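Ticket 2787
Subject: Onetti spares, parts mixed on the sorting bench
Opened by: Sarla Khurana
Status: Open
Date: October 3, 2021

The stock sheet says the Onetti spares are sorted by type. I doubt it. Order 527 went out short a solenoid pair, and the reply I got from Clusik was that the bins are "self-explanatory." They have no idea what's in them and neither do I. The steel tray had a red round board, a solenoid pair, a bundle of colored wires and a power socket all on the same sheet of paper. If that's a sorted batch I'd like to see a bad one. 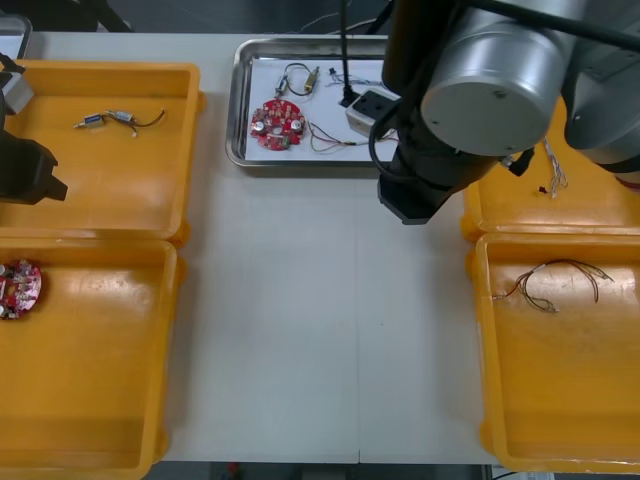

Hiwot Lemma: Mixed in the tray is normal. The tray is where things start. What matters is which bin they end up in. Did you check the upper left bin for your missing pair before opening this?

Sarla: I did, and I'm not convinced it settles anything. A solenoid pair in a yellow bin doesn't tell me it's the right part number. Rillar sent us two versions in January that look the same until you try to fit them. Were they ever separated? The sheet doesn't say.

I'd also like the rule for the boards in writing. Solenoids upper left, boards lower left is what I've been told, and the left side does hold to that with the paper clear.

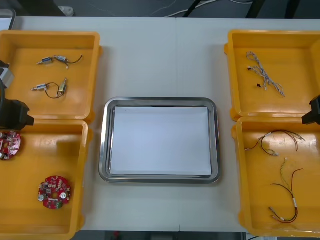

So the layout may be fine and the paperwork wrong, which is what I suspected. Sisay's list still shows one line for "solenoid, misc." I don't see how anyone picks an order from that.

Tried so far: compared the list with the bins, asked Clusik again, no answer.

Next: check part numbers on every pair. Not closing this until the list is split.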